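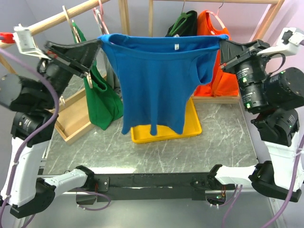
Nimal Talukder
July · 4 posts

Picked up the Clelgate hatch this morning and drove it from Dotton to Gimasberg with the lane centring on nearly the whole way. I'm rapt! It holds its line through the long bends so much better than my old Cassim did.

12 likes · 3 comments

It did hand back to me at the roadworks – two chimes, then the wheel buzzes. Plenty of warning, and I had my hands on it anyway.

6 likes

Used 41 per cent of the battery for the trip, air con going, limit set at 100. Kavinda slept through most of it, so the ride must be pretty smooth.

9 likes · 2 comments

Next up is the hill road, where the paint's worn right off in places. Keen to see how early it gives up – will post when I've done it.

Share · Print · E-mail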